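Home Articles Methods Archive Contact

July
By Bhavana Pisharody
100 shares 2 comments

3. Food records and body composition during the loading block

3.1 Recording of intake

Participants kept a food record throughout the loading block, including rest days. The unit of entry was the eating occasion, defined as any food or caloric drink taken without a gap long enough for the participant to consider it finished. This definition leaves the decision to the participant. It was kept in preference to a fixed time gap because lifters in the pilot group often drank a shake over the course of a whole training session, and a fixed gap split that shake into several entries.

Of the enrolled group, 113 lifters returned records that could be used. Together they produced 1,792 entries with a weight for every item. Entries with a household measure ("a scoop," "a handful") in place of a weight were set aside and are treated separately in Section 3.4. Entries with a missing time of day were kept if the order of entries on that day was clear.

Weights were taken on the Grunitz kitchen scale issued at enrollment. Each scale was checked against a 100 g reference mass before issue and again on return. A scale that read more than 2 g away from the reference on return was flagged, and all entries made on it were left out of the protein analysis but retained for the count of eating occasions. Participants were told to zero the scale with the empty dish on it. Where a dish was too heavy or too wide for the platform, the food was weighed before plating, and oil or sauce added later was entered as its own item.

Figure 2
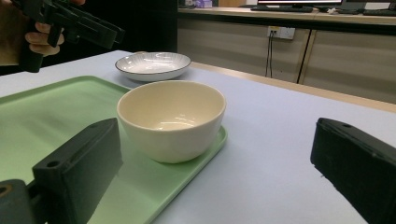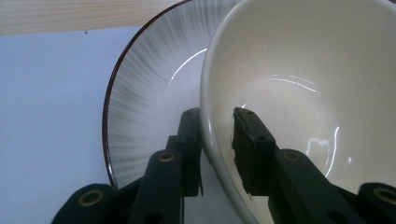
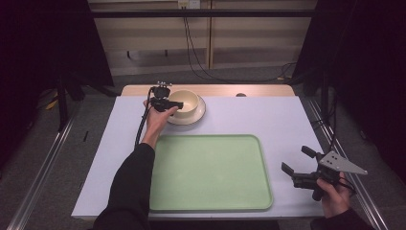
Figure 2. Pale bowl and hand-held gripper: top, fingers apart with the bowl between them; middle, rim held between the fingers; bottom, jaws at the left side of the rim.

Mixed dishes were the main source of coding difficulty. A stew, a rice dish or a bowl of oats with additions was coded from its ingredients when the participant had cooked it, using the raw weights of the full batch and the cooked weight of the portion eaten. When the dish had been cooked by someone else, the coder chose the closest match in the food table and marked the entry as assigned. Assigned entries were most common in the evening and on rest days. They carry more error than ingredient-coded entries, and the direction of that error is not known for any single dish.

Two coders worked independently on all entries from the first week of the block. Disagreements were settled by discussion, and the rule that settled each one was written into the coding guide. After the first week the remaining entries were split between the coders, with a shared subset used to check for drift. The most frequent disagreement concerned meat recorded without stating whether the weight was raw or cooked. The guide instructs the coder to treat such entries as cooked unless the participant's other entries on the same day say otherwise.

3.2 Body composition

Skinfold thickness was measured at the Sutirthorpe site by the same technician for all visits of a given participant. Sites were marked with a skin pencil before any caliper reading was taken. Readings were made in rotation through all sites and then repeated, so that the skin at one site had time to recover before it was pinched again. The mean of the readings was used unless they differed by more than the tolerance set in the protocol, in which case another reading was taken and the median was used.

We report the sum of skinfolds as the primary measure and do not convert it to a body fat percentage in the main analysis. Conversion equations were developed on groups whose fat patterning and muscle mass differ from those of trained lifters, and in lean participants a small error in one fold can move the estimated percentage by a large relative amount. Percentages are given in the supplement for readers who need them to compare with other work. They should not be read as measured values.

Visits took place before training and before the first meal of the day wherever work schedules allowed. Participants who could not attend at that time were seen at the same hour on each visit. Body mass was taken in light clothing. No correction was made for clothing.

3.3 Training load

Training load was calculated as the total mass lifted across working sets, as entered in the Rondov log. Warm-up sets were excluded. The log lets the user mark a set as warm-up or working, and this marking was accepted as entered except where the load of a "warm-up" set equaled or exceeded that of the working sets in the same exercise. Such sets were recoded as working.

Bodyweight exercises present a known problem for load totals. We followed the Nomura rule used in our earlier protocol, under which a fixed share of body mass is assigned to each bodyweight exercise, and any added load is counted in full. The shares are listed in the supplement. Results were recomputed with all bodyweight exercises removed, and the ordering of participants by load was little changed. Participants who did a large part of their volume on rings or bars moved down in that ordering, as expected.

Load totals do not capture effort. A lifter who stops each set well short of failure and one who trains to failure can log the same total. Ratings of effort were collected after each session on a single scale and enter the model as a separate term. They were not combined with load into a composite score, which would have made the coefficient hard to interpret.

3.4 Entries without weights

Entries given in household measures were converted with the standard portion table when the item appeared there. The remainder were left unconverted. Most of these were condiments, chewing gum and black coffee, and their contribution to protein intake is negligible. Protein powder was the exception. Scoop volume differs between products, and a heaped scoop differs from a level one, so participants who had recorded powder by the scoop were asked to weigh their usual scoop at the next visit and bring the container with them. The weight obtained was then applied to all of that participant's scoop entries. Where no weight was obtained, the serving size on the label was used and the entry was marked as assigned.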